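July, bench 2, started 9.20

Display case glass for the Bañuelos shop, second round of strike tests. Laminated panes from Brisanik this time, fitted in the Domberg frames with the new gasket. Same hammer and same drop height as before.

Pane A cracked on the fourth blow and held to 20. Pane B let the hammer head through at 17, right at the lower corner, where the gasket had crept out. Refitted the corner and ran pane C to 20 with no hole.

Lock cycling is still going. The Oltberg lock reached 1,000 turns before lunch with no change in feel. Target is 4,000, then strip it and look at the cam. 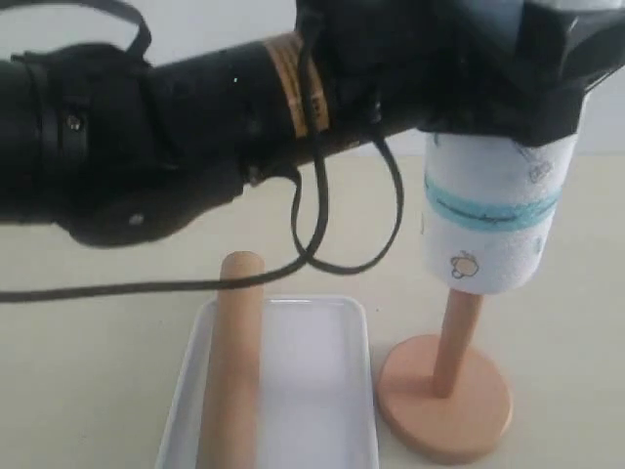
Arm, tan tape wrapped round the middle.

Shutter sensor: two false alarms out of 200 slams, both with the door contact set at its widest gap. Closed the gap by a turn and will repeat.

Nkrumah Nyarko wants the corner result written up separately for the shop's insurer. I have pane B on the rack with a label on it, please don't bin it.

To do: order more gasket, repeat pane B, check hammer weight.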